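On Keeping a Household Linen Record

Readers of this blog will know that I keep written records of most things in the house. In June I extended the practice to linens, and several people have since written to ask how it was done. I set out the method below.

The record began when my late aunt's blankets came to me from the house in Gaton. There were nine, none labeled, and the family could not agree on which had been bought and which had been made at home. I had no wish to see them passed around for another generation under the wrong names. Each item now has a page stating its fiber, its measurements, the person it came from and the date of its last washing. Where the fiber is unknown, the page says so.

Storage is governed by use. Items needed weekly are kept in the hall cupboard. Winter blankets go to the upper shelf once the heating is off and are refolded along new lines every three months, as a crease left in one place will weaken the cloth. Wool is kept apart from cotton. I do not use plastic bags for anything that is to be stored longer than a season.

Towels are subject to a different rule. A towel is entered only when it is new, and it is struck from the list when it is cut up for cleaning cloths. I have found no benefit in recording the stages between.

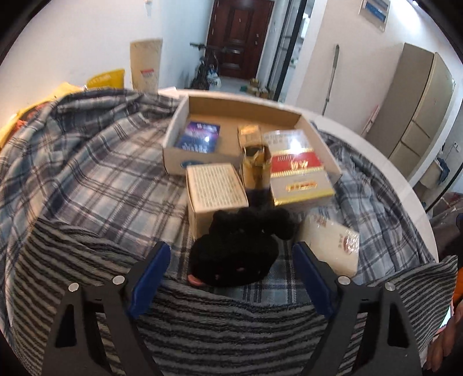
Genalyn Tolentino writes that the three-month rule is too strict for a small household, and that her own blankets have been refolded once a year without harm. She also asks whether mended items should be given a new page. Her first point is fair, and I would accept two refoldings a year for cotton. Wool I would leave as stated. On the second, a mended item keeps its page, with the repair noted at the foot along with the thread used.

A further matter is the disposal of items that have no claim on the family. I gave notice to my cousins and allowed 50 days for replies. Two blankets were requested and sent on by post. One remains in dispute, and its page is marked accordingly.

The record itself is kept in a ruled ledger, in pencil. I tried a spreadsheet for a month and gave it up, for I was never near the computer when the washing was being folded. The ledger hangs from a nail inside the cupboard door, and the pencil is tied to it.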